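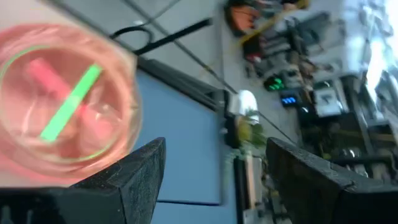 Pavithra Devadiga wrote in to ask whether pens and sticks should go back into a cup tip up or tip down, and whether one cup is enough for a desk that two people share. Tip down for felt-tips, tip up for pencils, and one cup per person. The rest of this page covers the sorting procedure and the choice of cup.

What you need

An empty cup for each user, a sheet of scrap paper, a damp cloth, and a small tray or box lid for rejects. Clear a flat area next to the cup before starting. Allow nine minutes per cup the first time.

Step 1. Empty the cup

Lift the items out by hand. Do not tip the cup over - graphite dust and eraser crumbs collect at the bottom and will mark the desk. Shake the crumbs into the trash afterward.

Step 2. Test and reject

Draw a short line with each pen on the scrap paper. If it skips, try once more after a few seconds with the cap on. A second skip means it goes in the reject tray. Pencils shorter than your palm also go in the tray. Non-writing items (craft sticks, stirrers, straws) stay only if they have been used in the past month.

Step 3. Clean the cup

Wipe the inside with the damp cloth, working from the rim down. Translucent plastic shows ink stains more than opaque plastic does. Dish soap removes most of them. Rubbing alcohol can cloud some plastics, so try it on the base first. Let the cup dry fully before refilling.

Step 4. Refill

Long items go in first, against the wall. Short items go in last, toward the front. With only a few items in a wide cup, everything slides and crosses over, and whatever is underneath has to be dug out. Either add items until they hold each other up or change to a narrower cup.

Choosing a cup

Height matters more than width. The cup should reach a little over half the length of the longest item. A shorter one tips when loaded on one side; a taller one hides the pencils. A see-through wall helps when the cup sits at eye level on a shelf, and makes little difference on a desk, where you look in from the top.

I use the Wako straight-sided cup at home. The Flukik has a heavier base but a narrow mouth that is hard to wipe out.

Keeping it sorted

Repeat step 2 in May and again before school starts. The full procedure is only needed when the cup will no longer take another pen without force.

Ashwin Amin sent a correction on step 3: gel ink should be blotted before wiping. Noted.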